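Section 3. Setting up the simulator camera view

Read this section after you have the arm bolted down and the Markard controller talking to your computer. You will set up the practice room in the simulator, place the camera, and check the view before any motor gets power. Plan to do all of it in one sitting. The viewer does not save a half-finished camera setup.

The steps are written for the Jernuvton viewer, version 2. Version 3 moves the camera controls into a side panel but keeps the same names.

Before you start

Switch off the motor supply at the bench. The controller can stay on, since it gets its own power over the USB cable.

Close any other program that uses the serial port. If the viewer finds the port busy, it starts in offline mode and shows no warning.

Caution: Do not run a saved motion file during this section. A file made with a different camera position may still send joint commands to the arm.

3.1 Load the room

1. Open the viewer and choose New Session.

2. Select the Drandham room file from the list. Leave the scale at 1. The first load takes a while because the wall and furniture files are unpacked to disk. You should end up with 1,094 files in the room folder. If the number is lower, delete the folder and load again.

3. Set Arm Model to None for now. The arm is added in section 4, after the camera is fixed.

4. Press Reset World. Wait for the status line to read Ready.

3.2 Place the camera

1. Open Camera, then Mount, and choose Free.

2. Enter the height you measured from the bench top to the center of the real lens. Measure it with the mount tightened – the bracket sags a little when the screws are loose.

3. Set the tilt to 29 degrees down. Use the tilt box and not the mouse. The mouse changes roll as well, and a small roll error is hard to see on a plain surface.

4. Turn the camera until it faces a corner of the room. A corner gives you two walls to judge the angle against.

5. Press Hold. The camera values turn gray and can no longer be changed by accident.

Note: If you share the computer with other people in the workshop, write the camera values on the inside cover of your build log. The viewer keeps one set of values for all users.

3.3 Check the view

1. Set Preview Quality to Low. Edges will have visible stair steps at this setting, and plain surfaces will look flat. Both are normal for the preview and have no effect on the joint positions.

2. Look for something on a wall and something on the floor level or on a counter. You need both to judge distance. A picture frame and a piece of furniture work well.

3. Check how much of the view is taken up by the nearest surface. A large pale area in front means the camera is low or very close to it. This is usable for checking edges. It is a poor view for picking up parts, so raise the camera before you go on to section 4.

4. Check the top of the view. If a wall picture is cut off, reduce the tilt by 2 degrees and look again. Repeat until you can see all of it.

5. Press Save View and give it a name without spaces.

Caution: Changing the tilt after section 4 makes the arm calibration invalid. If you must change it, go back to 3.2 and work forward.

If the view is all one color, the camera is inside an object. Press Reset World and enter the height again. Check the units too – the viewer opens in meters, and a height typed in millimeters puts the camera far above the room.

A low, close view at Low preview quality, before the changes in steps 3 and 4:

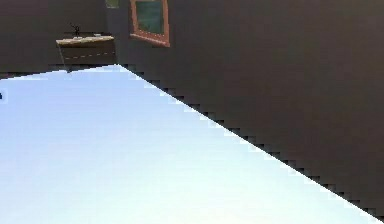 Myung: On my machine Reset World also cleared the Hold setting, so I lost the tilt and had to type it in again. Could you add a line to 3.3 telling people to check that the values are still gray before they press Save View?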